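**Ticket 3656: right arm stops mid-move during visitor demo**
Opened by: Rosalinda Cruzado
Assigned to: Renato Rivera
Site: Flanon, demo bay
Status: open, workaround in place

**January 2, 2020**

Hi Renato, me again, sorry! I know you're only just back from your holidays but the Kneath visit is next week and I'd love to have this sorted before they're all standing there with their coffees.

Short version: the plug demo runs fine on its own and then goes wrong once I've been talking over it for a bit. The left arm carries on as if nothing has happened. The right one goes down towards the power strip, stops dead just short of it, and the Flirneva panel comes up with "R wrist: position not reached". If I press resume it thinks for a moment and gives me the same message again. If I home both arms and start over it behaves, for a while.

I first saw it at the October open day, when we had a school group in, but I put it down to one of the kids leaning on the enclosure. Then it did it again this morning with only me in the room, so I owe that child an apology.

What I've tried so far:

- Restarted the Flirneva software. No change.
- Powered the whole bay off at the wall, made a tea, powered it back on. Ran nicely for 20 minutes, then the same stop.
- Swapped to the slow speed profile. It still stops, only later in the routine.
- Ran the left arm by itself. No trouble at all.
- Ran the right arm by itself. Stopped on run 7.

I left everything where it was after that last one so you could see how the table is set out, with the socket and the adapters and the loose cables. 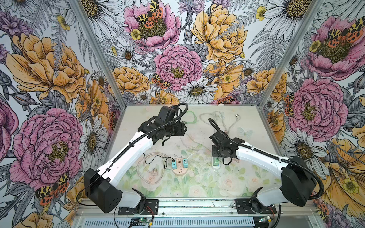

The error log is attached to the ticket as well, but I couldn't make much of it. There's a line that repeats just before every stop, something about effort on the wrist joint going over a limit, and then the position message straight after. I don't know if effort means the motor is working too hard or if it only thinks it is. You'll know.

Could it be the conduit? I wondered if it might be pulling when the arm reaches low, as the stop always comes on the low part of the move and never on the way back up. I haven't touched any of the fixings, before you ask!

**Renato, 11.20**

Happy new year! Thanks for the log, that line is the useful bit. Effort over limit means the joint is being asked to push harder than we allow, so it gives up and then complains that it didn't arrive. It could be the conduit dragging, it could be a stiff joint, or the limit could be set too tight on that side. Can you do me a favour: power off the arms, move the right wrist through its range by hand and tell me if it feels different from the left. Then look in settings under Joints and read me the wrist limit for each arm.

**Rosalinda, 12.05**

Done. By hand they feel the same to me, maybe a touch heavier on the right when it's low down, but I might be imagining that because I was looking for it. The limits are definitely different though! The left is set higher than the right. I've put a screenshot in the ticket. Did somebody change that for the October event? I've a vague memory of Natar asking us to make it gentler while there were children about, and I suppose only one side got done, or only one side got put back.

**Renato, 12.30**

That would do it, or most of it. Please set the right to match the left, save it, restart the software (it doesn't pick up the new value otherwise) and run the full routine with both arms. Keep the doors shut and stay near the stop button for the first few.

**Rosalinda, 14.45**

Right, so! Changed the limit, saved, restarted, and it went through the first hour without a single stop. I even gave my whole talk to the empty chairs to get the timing right. Then I got 2 stops close together just after two o'clock, same message, same low position. Much better than this morning but I wouldn't want to bet the Kneath visit on it.

For now I've shortened the routine so the right arm does its low reach once per cycle and the left does the rest. It looks perfectly good from the visitors' side and I can talk people through the plugs at a slower pace, which they usually prefer anyway. If it stops while they're here I'll home both arms and take questions.

**Renato, 15.10**

Good plan. I still think you were on to something with the conduit. I'll come over on Monday and see how much slack there is when the arm is down low, and I'll bring a spare clip and a length of new conduit. Leave the limit where it is, please don't raise it any further.

**Rosalinda, 15.15**

Won't touch it. Monday is good, any time after ten. The side door is sticking again so ring me when you're in the car park and I'll come down and let you in.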